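The folding question, again

So Sunday was supposed to be the day I finally tried the Kemppainen way of doing laundry, which my cousin has been pushing on me since December. You fold everything in thirds, then in thirds again, and stand it on its edge like a filing system. She swears by it. I have my doubts about any system that has a surname.

My first problem is jeans. Every folding guide I've ever read acts as if jeans are flat. They aren't. There's the waistband, there's the fly, there are those fat side seams with two rows of stitching that refuse to bend where you want them to. You press one down and the leg swings out on the other side.
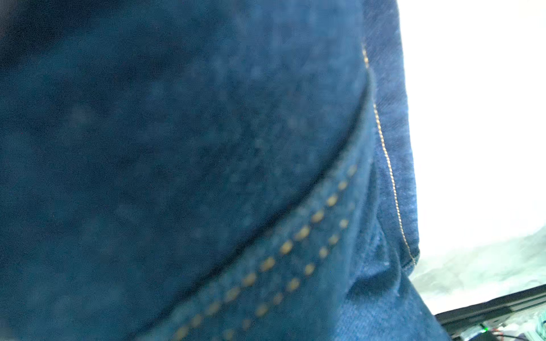 I did try it the official way first. Legs together, crotch point tucked in, fold up from the hem, stop short of the waist. What I got was a denim brick that leaned over the second I let go of it. Nelli Partanen, who wrote the little Kemppainen booklet my cousin lent me, claims a properly folded pair will stand for 100 days without slumping. I'd like to know who was watching it. Her chapter on denim runs to 4 pages and three of those are about "listening to the fabric."

I went back to folding in half, then half again, and putting the jeans in a pile. Same as my mother did. Nothing bad has come of it so far.

The thin cloths are another matter, and I'll give the booklet a little credit there. A square of light fabric really does behave better if you lay it out as a diamond and bring the corners in, as opposed to squaring it up edge to edge and chasing the wrinkles. You do need a clear patch to do it on, and I never have one.

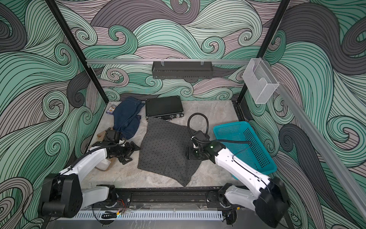 Then there's the shopping list at the back, where I started to smell a rat. You're meant to own Pridier dividers, a Balesus folding board and a set of Sturkholm drawer trays, and when I added it all up it came to $214. For that money I could replace most of what I'd be folding! A folding board is a piece of stiff plastic with hinges. I used a magazine and it was fine -- better than fine on T-shirts, useless on anything with a hood.

I will say one thing for baskets, though, and I mean the cheap mesh kind. The booklet is very snooty about them ("a basket is a decision postponed"). Well, yes. Some days I'd like to postpone it. Dark stuff in one, everything else in another, and the lot can sit there until I'm in the mood. Air gets through the holes and I can see what's in there without digging.
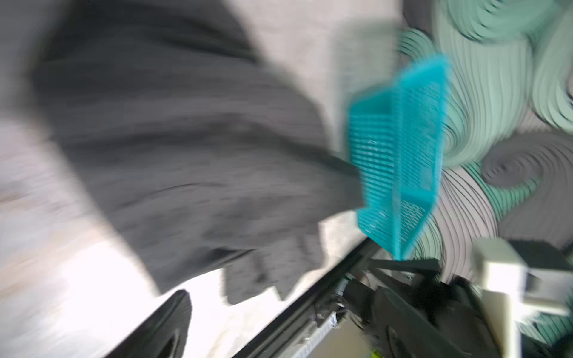 Gray cloth and the turquoise mesh basket

My cousin wants a report. I've told her the cloths are a yes, the jeans are a no and the $214 is out of the question. She says I didn't give it long enough and that it takes a month before your hands learn it. Maybe. She also said that about the sourdough.

Socks I haven't even started on. The booklet wants them rolled, never balled, and I've been balling socks my whole life, so don't hold your breath.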